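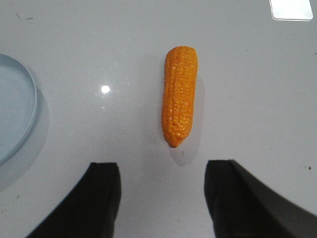 Leave the Play Food on the Table

My view on this is simple. If a family owns play food, it should live at the table where people eat, and it should be put away by whoever was playing with it. I don't think it belongs in a bin in a bedroom.

I came to this after years of the bin. Ours was a big Hevcombe tub with a lid, and everything went in it: corn, eggs, slices of bread, a telephone, socks. A child who wanted to make dinner had to dump the whole tub to find one ear of corn. Then there was no dinner, because there was a floor full of stuff and a parent asking who was going to pick it up.

In October I took 20 pieces of play food out of the tub and gave the rest away. The 20 went on a low shelf beside the kitchen table. My son was four at the time and he noticed the corn right away. He had owned it for two years and had hardly touched it. Plastic corn is a good toy, by the way. It has rows of bumps you can run a thumb down, it's bright, and a small child knows what it is without being told.

What changed is that he started cooking when I cooked. He set his things out at one end of the table and I had the other end. He asked what goes with corn. He wanted to know why mine had to be boiled and his didn't. We had more of those talks in a month than in the two years before.

People raise the matter of space, and it's a fair point. Our table is small and it also has to hold homework and mail. But play food takes up very little room if you keep the amount down. Eight pieces would do for most kids. The stores would like you to buy the 80-piece set, and I think the 80-piece set is why so many parents hate the stuff.

The other complaint is about cleaning. A plain white tabletop shows every crumb, and mine gets wiped before he plays and again before we eat. That's two wipes. The toys go in the sink with the dishes once a week — wooden ones I do with a damp cloth.

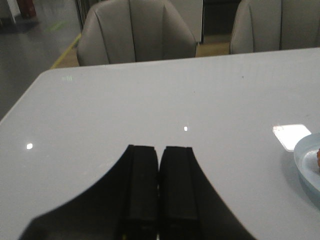

Iolo Rowlands disagrees with me on most of this. He wrote back after I sent him a draft and said a table should be clear when no one is eating at it, and that his kids learned to sit properly at meals because there was never a toy within reach. He also said that a four-year-old with a shelf of food next to his chair will play through supper, every night.

Mine did, for the first week. I let him finish a bite with the corn in his lap and then it went back on the shelf. By the second week he was putting it back before I asked — most nights, anyway. I'd still take that over the tub.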